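Seltis juice-groove cutting board: four months on

Reviewed by Anastasia Psarras 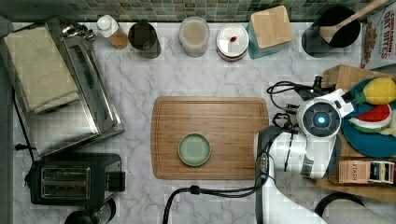

The board on our marble-look counter, with the small green dish I use for salt and garlic.

I bought the Seltis board to replace a plastic one that had gone furry with knife marks. It cost more than I wanted to pay for a cutting board, and I put it off for most of a year. It has now been used daily for 4 months, for everything except raw chicken, which still gets its own board.

Size and shape

It is a plain rectangle with rounded corners. The grain runs lengthwise and the colour is a warm brown that has darkened a little with oiling. I can chop two onions and a bunch of celery without pushing anything onto the counter. It does take up space. If your kitchen has a toaster oven on the counter, as ours does, measure before you order. Ours lives in front of the backsplash and I slide it sideways when I need to roll out dough.

There are no handles or finger holds cut into the sides. I lift it by getting my fingertips under one end. Taner Ekinci, who I share the kitchen with, finds this annoying and would have bought one with handles.

The groove

The groove is shallow and sits just inside the border. It handles tomatoes, oranges and a rested steak. It does not handle a watermelon. I cut half of one in December and had juice on the counter before I was through the second slice. If you carve roasts often, look for something deeper.

Crumbs collect in the groove. A damp cloth over a fingertip gets them out.

Knives

Good. My chef's knife needs a touch-up less often than it did on the plastic board. Fine scratches show in the middle third, where I do most of the work, and they fade after oil. No splits or lifting so far.

Care

Hand wash, dry standing on edge, oil once a month. I missed 2 months in a row and the ends went pale and felt rough. One generous coat left overnight brought the colour back, though the ends took a second coat to feel smooth again. I use the Loureiro oil, which has no smell that I can notice. The one time I used cooking oil it stayed tacky for days.

It can slip on a smooth counter. There are no feet, so I put a damp tea towel underneath for anything heavy.

Compared with the Stukex

My neighbour Gervásio has the Stukex, which is thicker and has a deeper groove. It is the better carving board. It is also heavy enough that he never puts it away, and his sink is too small to wash it flat. For vegetables and bread I prefer mine.

Would I buy it again

Yes, at the sale price. At full price I would look at the Stukex as well and decide based on how much meat you cook.

Good: size, surface, easy on knives, holds its colour with oil.
Not so good: shallow groove, no handles, slides without a towel.

4 out of 5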